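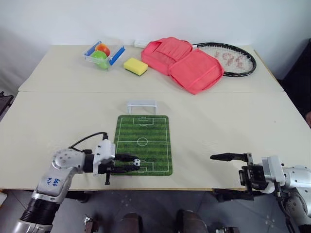

Photo: Felto

November 12, 2023

Felto opens registration for tabletop soccer league

Felto has opened registration for its first indoor tabletop soccer league, with 41 places available for players aged 16 and over.

The league will run at the Felto games room in Pravine. Matches are played one against one on a small field mat, and each match has two halves. No experience is needed, and new players can attend a free practice night before the draw is made.

Players will be placed in two divisions. Everyone plays the same number of matches in the first stage, and the top players in each division move on to the finals. Anyone who misses a match may reschedule once, as long as their opponent agrees.

Entry costs $29 and covers all league matches, the use of house equipment and a printed rule book. Players may bring their own figures if they meet the size limits in the rules. Figures will be checked at the practice night.

Nasr, a Pravine games store, will supply the prizes. Scores and standings will be posted on the Sinex league site after each round.

Felto tested the format in August with a one-day tournament. Matches were shortened after players said the early rounds ran too long, and the rule on restarting play from the sideline was rewritten.

The games room has step-free entry from the rear parking lot. Tables can be set at a lower height on request, and players should note this on the form.

Forms are available at the Felto front counter and at Nasr. Registration closes when all places are filled.

-30-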